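Minutes of the gripper comparison meeting
Brevdale office, upstairs room
Monday, November 15, 2021

Present: Etelka Gál (chair), Lajos Virág, Ekaette Chukwu, Vsevolod Savchuk
Apologies: Zdislava Lukáč, who sent her notes ahead and was much missed
Minutes: Lajos Virág

1. Welcome and last minutes
Etelka thanked everyone for coming in so early in the week, and thanked Ekaette in particular for the poppy seed cake. The October minutes were read and agreed, with one correction: the spare controller went to Szénási for repair and has not come back yet.

2. The Varnatis hand and the Veltia gripper
Vsevolod gave a long and very welcome account of where the comparison stands. We now have 1258 logged attempts, 600 with the two-jaw Veltia gripper and the rest with the fingered Varnatis hand. The Veltia is still quicker to set up and easier to forgive on hard objects, and he would not want to part with it. On soft furnishings he has come round to the hand, mostly for the thumb, though he asked us to hold off on a firm view until the blanket attempts have all been reviewed.

Ekaette went over the wrist camera views with us and we spent a good while on them - longer than the agenda allowed, but it was time well spent. 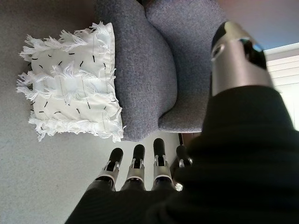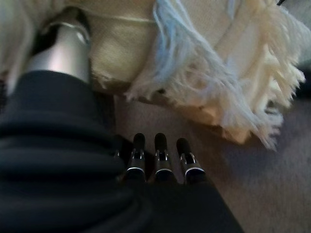 3. Wrist camera and sleeve
Zdislava's notes raised the black sleeve, which takes up a large share of the wrist view when it bunches. Lajos wondered about a shorter one. Vsevolod would sooner keep the length and fasten it further back, as the cables do need covering. After some friendly back and forth we agreed to try his way first.

Ekaette also asked whether fringes and tassels should have their own label in the log. Everyone liked this, and Etelka said she wished we had thought of it in October.

4. Controller settings
Grip force stays as it is for both devices until the review is done. Vsevolod will write down the current settings so that Zdislava can check them against her own copy.

5. Actions
Vsevolod: refasten the sleeve and write up the settings.
Ekaette: add the fringe label and go back through the blanket attempts.
Lajos: ring Szénási about the controller.
Etelka: send Zdislava our thanks, and a slice of cake if any is left.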